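Two Weeks With Two Hands: Notes From the Bench

I promised in the last issue that I'd finally write up the gripper comparison, and a couple of you have been (politely) asking where it went. Well, it went the way these things go. I had a draft, then the controller update came out, then I threw away half the draft and ran everything again. So this is the second version, and it's better for it, I think, though I'm still cross about the lost Friday.

Quick recap for anyone who joined since the summer. We have one arm on the bench, and up to now it has worn whatever hand came to us first. Serpil Demirtaş, who I share the bench with and who has much more patience than I do, has been saying since spring that we blame the arm for things that are the hand's fault. I've been saying it's the camera. We decided to settle it by picking one boring job and doing it over and over, changing a single piece at a time.

The boring job is putting a block in a box. That's all! There's a white block with printed markers stuck on it, and a box divided into compartments, and the hand has to pick up the one and set it down in the other without knocking the walls. It sounds like something for a toddler. It is also the single best way I know to find out that your calibration is off, your fingers flex, or your controller has its own ideas about where "down" is.

The two hands were the Brimex, a parallel hand with stiff metal fingers, and the Zornside, which closes with softer fingers that wrap a little. The arm, table, box and block stayed the same for both. We ran each hand for 600 attempts with the old controller settings and then another round after the update, for a total of more than 2000 when you add in the ones we had to repeat (don't ask about the repeats, I'm getting to them).

My favorite part of the whole business is the last bit of the descent, when the finger comes down over the compartment and you find out how good your numbers are. I've watched it so many times now that I can see it with my eyes closed. With a stiff finger there's no forgiveness at all. If it's a hair off, it touches the wall, and either the box shifts or the arm stops and sulks. With a soft finger you get a little slide, and the finger sort of finds its own way in, and you feel great about it until you notice that the block has turned in the grip on the way.
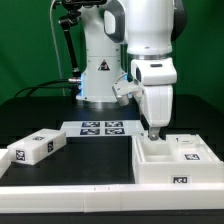

Lautaro Gallardo

I'd set us up with markers on pretty much everything, by the way, and I'd do it again. There are tags on the block, on the flat tray behind it, and on the box too, on an inner surface as well as the outer wall. Serpil teased me that the table looked like a crossword. But when you want to know whether the arm was wrong or the box had been nudged, it's lovely to have something on the box itself that you can go and check. Before the markers, we had long arguments about whether the box "looked straight." Those arguments are over and I don't miss them.

So, the results. I'll give you the feel of it first and the fuss later.

On plain picking - get the block off the table, hold it, don't drop it - the soft fingers won easily. They didn't care much which way the block was lying. You could leave it at an angle to the table edge, you could be a bit sloppy with the approach, and they'd still come up holding it. The stiff hand wanted to be lined up properly with the sides, and when it wasn't, it would pinch a corner and the block would swing around on the way up. I went in expecting to prefer the stiff hand for everything, and that first afternoon was humbling.

On placing, it flipped completely. The stiff hand put the block down where it said it would. Once it had a good grip, the block stayed put between the fingers, and all the care you'd taken over the camera numbers paid off at the other end. The soft hand would arrive at the box in the right spot with the block sitting a little crooked, and a crooked block and a snug compartment don't get along. Most of our repeats came from this. We'd get a jam, clear it by hand, bump the box while clearing it, and then have to measure the box position all over again before carrying on.

What I took from that (and Serpil would like it noted that she said so in spring) is that a lot of what I'd been calling camera error was the block moving in the fingers. The camera told us exactly where the block was before the grab. It had no opinion about where the block was afterward. I'd been fiddling with the lens and the mount for weeks, and the lens was fine.

Now the controller. This was the part I'd dreaded, and it ended up being the part with the most useful news in it. The Stinden software we use had an update in the middle of all this, and the big change was in how it handles light contact on the way down. The old version treated any push back as a collision and stopped dead. The new one lets you set a threshold, and below that threshold it carries on gently. We tried a few values and settled on a low one, and the stiff hand became a different animal. It would brush the wall, ease over and keep going. I'm not saying it was magic. We still had stops, and once it pressed on the rim of the box long enough that I reached for the button. But the count of dead stops fell by 25 percent over the same set of box positions, and that's without touching the hand at all.

The soft hand hardly changed with the update. It was already soaking up the little bumps in the fingers, so there wasn't much left for the controller to feel. That makes sense when you say it out loud, but I'd honestly expected both to improve by the same amount.

A few practical things, in no order, for those of you planning something like this.

Swapping hands takes longer than the brochure would have you believe. The bolts are quick. Then you have to tell the controller about the new weight, then the new fingertip position, and then you find the one script where you typed the old finger length in by hand two years ago. We had three of those scripts. They all looked innocent.

Check your fingertip position after every swap, even if you're putting the same hand back on. I skipped this once, because I was hungry, and ran half a morning with the fingertip wrong by the thickness of a spacer. All of that went in the bin.

Put something along the front of your table. We have a long white rail running across ours and it has saved several blocks from the floor. It also gives you something to rest your eyes against when you're judging by sight whether things are square, though of course you should be using the markers for that.

Mind your cables. Ours run off toward the side and along the back of the table, out of the way of the box. In the first round I had one routed closer in, and the arm found it. If you've got a pose where the elbow swings low, run it slowly once and watch the cables, and leave the block out of it.

And keep your camera mount stiff. Ours is one of those jointed black arms, and I do like how easily you can move it, but every joint is a place where it can droop. I now tighten the lot first thing in the morning and check the tray markers before the first run. It takes as long as making coffee, so I do it while the coffee's going.

Which hand are we keeping? For this job, the Brimex stays on. Placing is the hard half for us, and I'd take a hand that fails loudly at the start over one that picks happily and jams at the box. If our work were mostly emptying a bin onto a belt I'd go the other way without a second thought. Serpil wants to try the soft fingers with a stiffer pad near the tips, and she's already been sketching some. She may well be right again. I'm bracing myself.

Next up is the Tạ, which is a hand I've wanted to try for ages. It has a little camera in the palm, so in theory it can look at the block after it's been picked up, and you'll have gathered by now why that interests me. It's supposed to come in November. I plan to run the same block and the same box so the numbers can sit next to these ones, and if the palm camera does see the twist, I'll put the soft fingers back into the running too.

If you've done your own comparison, on any arm, please write in. I'd especially like to hear from anyone who uses soft fingers for tight placing and has got it to behave. A few of you sent me your box designs after the last issue and they were great - one had sloped walls at the top of each compartment, which is such an obvious fix that I went quiet for a minute. We kept our straight walls this time so the test stayed hard, but I've got the sloped one saved for when I want an easy day.

Recent items
Calibrating before coffee: our morning checks
Why we went back to printed markers
Reader box designs, part one
Stinden update: what changed and what broke
Three scripts I should have deleted
Serpil's guide to cable routing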